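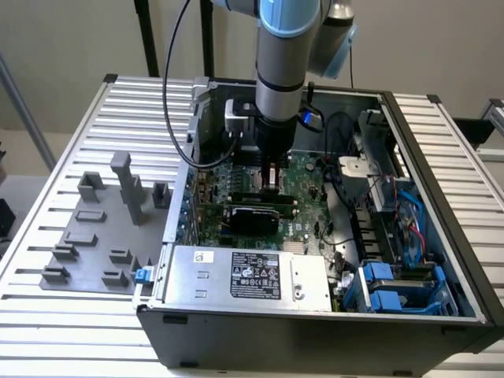 Will the match between Koletport and Loston be played on Loston's home ground?
The match has been moved to the Sembiring Stadium in Koletport, and Loston will be listed as the home team only on paper.

The league confirmed the change this morning, after the second inspection of the grass in Loston. Heavy rain has stayed on the north side of the field for most of October, and the referee's report described the area in front of one goal as unsafe for players. Loston asked for a delay of one week, but the calendar is already full and the request was refused.

Kickoff stays at 7:30 in the evening. Tickets which were bought for the original ground are valid in the new one, but the seat numbers will not be used. Supporters of Loston should enter by the east gate and sit in the east stand, which has 985 places reserved for them. Those who don't want to travel can ask for their money back at the place of purchase until noon on the day before the match.

Sembiring Stadium is bigger than the ground in Loston, but the upper part will remain closed. The organizers expect about 4,000 people. The parking area behind the west stand is open from 5:00 in the afternoon, and buses from Loston will stop next to the swimming pool, a short walk from the east gate.

For the table, the match is important for both sides. Koletport is in second position and has lost only once since the start of the season. Loston is three points behind, in fourth, and would pass its neighbor on goal difference with a win. The last meeting between them finished 2-2, with both goals of Loston coming from corner kicks in the second half.

Koletport will play without its first-choice left back, who received a red card in the last round. The young defender who replaced him for the final minutes of that match is expected to start. The club also has a small doubt about its captain, who trained alone during the week because of a sore ankle. A decision on him will be made after the morning training.

Loston has a full squad for the first time in two months. Its coach has preferred three central defenders in away matches, and it will be interesting to see if he keeps this system in a match that is officially at home. With the usual four at the back, Loston has scored more, but it has also allowed many chances on the counterattack, and this is exactly where Koletport is strong.

Bookmakers changed their prices soon after the news. Proremum, which had the two teams almost equal, now has Koletport as a clear favorite. Bets made before the announcement will be canceled and returned if the rules of the bookmaker say so for a change of stadium. These rules are different from one company to another, so it is better to check your account before you place the same bet again.

The return match in the spring is also planned for Koletport, and the league says that this date will not be changed. Loston will next play on its own field in the cup, if the grass passes a new inspection at the end of the month.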